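Le bras, la banane et nous : le poste de tri de Nado en photos

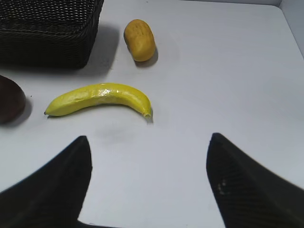
La banane, le panier et tout le reste

Bon, je commence par la banane parce que c'est elle que tout le monde réclame quand je parle de l'atelier ! Jaune citron, brillante, fausse des pieds à la tête, posée sur la table claire juste devant les deux doigts noirs de la pince. Derrière, il y a une petite chose ovale jaune orangé (pomme de terre ou courge, les avis divergent, moi je vote patate) et un coin du panier tressé foncé.

Pourquoi cette page

Je travaille chez Nado, à la préparation des paniers de fruits et légumes, et depuis avril on a un bras robotisé à l'essai sur un des postes. Comme la famille, les copains et même les collègues du dépôt d'Ivaldale me posent toujours les mêmes questions, j'ai fini par ouvrir cette galerie. Mise en ligne le 14 juin 2018, je la complète quand j'ai deux minutes à la pause.

Pour les curieux, on s'entraîne avec des jouets. Une vraie banane, au bout de vingt essais, vous n'avez plus envie de la mettre dans un panier. La fausse, elle, encaisse très bien, et en plus elle a à peu près la bonne courbure, qui donne bien du fil à retordre : selon qu'on la prend au milieu ou près de la queue, elle part de travers. Moi je la prends sans y penser, et c'est drôle de devoir expliquer un geste qu'on fait depuis des années.

Ce que ça change au poste

Avant, on était 33 à tourner sur le tri et la mise en panier, debout, toujours la même rotation d'épaule. On est toujours 33, je le précise parce que c'est LA question qu'on me pose en premier. Par contre les journées ont bougé : deux d'entre nous passent maintenant la matinée à côté du bras, à replacer les objets, à noter les prises ratées et à relancer. J'en fais partie, et mon dos m'a dit merci dès la première semaine.

Notre cahier en est à 1209 essais, dont 510 rien que pour la banane (je vous avais dit que c'était la vedette). On écrit au stylo, une ligne par essai, et le soir quelqu'un recopie tout dans le tableau de Ngata, le prestataire qui s'occupe des réglages. Ils nous écoutent plutôt bien, d'ailleurs. Quand on leur a dit que la cadence de départ nous stressait, ils l'ont baissée le jour même.

Tout n'est pas rose non plus. Le bruit du moteur en fin de journée, je m'en passerais, et certains collègues n'ont aucune envie de devenir « surveillants de pince », ce que je comprends très bien. On en a parlé longuement en réunion, et pour l'instant le poste se fait sur demande.

La suite

Famgate, qui nous fournit les paniers, doit nous livrer un modèle aux bords plus bas. On reprendra les essais avec, la banane d'abord, évidemment, et je noterai ici comment ça se passe !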